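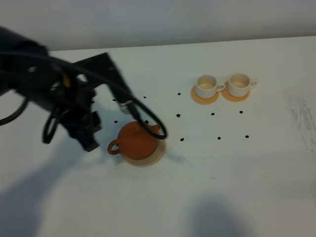
The arm at the tea table. The cable hangs in a wide loop near the spout of the pot.

Leave the cable some air, but not so much

By Hanneke Michiels, 16/03/2018

When a robot cell gives trouble, people open the laptop first. I did the same for many years. Now I look at the cables before I touch the keyboard, and I want to argue that every small workshop should do it in this order.

Our cell at Turness is simple: one arm, one gripper, a white table, a teapot and cups on saucers. The task is also simple to explain. But the cable to the wrist has to follow every turn of the arm, and the program knows nothing about it. The software has a model of the links and of the table. It has no model of a loop that hangs down in front and swings when the arm stops.

A colleague from Wuyts told me that a loose loop is safe, because it never pulls on the connector. He is half right. A tight cable breaks inside, where you do not see it, and we paid for this lesson with 3 cables in one winter. But a loop that is too long will touch things. With a cup this is a small accident. With a heavy part in a real factory it is a stopped line.

My opinion is that the length must be set with the arm moving, at the speed of the real job. Many people tie everything down in the home position, where it looks very tidy, and then go for coffee. I prefer to run the 14 positions of our program slowly, fix the cable with soft straps, run them again at full speed and only then cut the straps to length. It takes over an hour. The Trivell manual gives one short paragraph to this work - I think it deserves a chapter.

I also ask that somebody writes down where the straps were. At Rurkow, where I worked before, each technician moved them to his own taste, and after every shift the cell behaved a little different. We lost days looking for a fault in the calibration.

In April we change the wrist cable again, and the strap positions will be marked on the arm with paint.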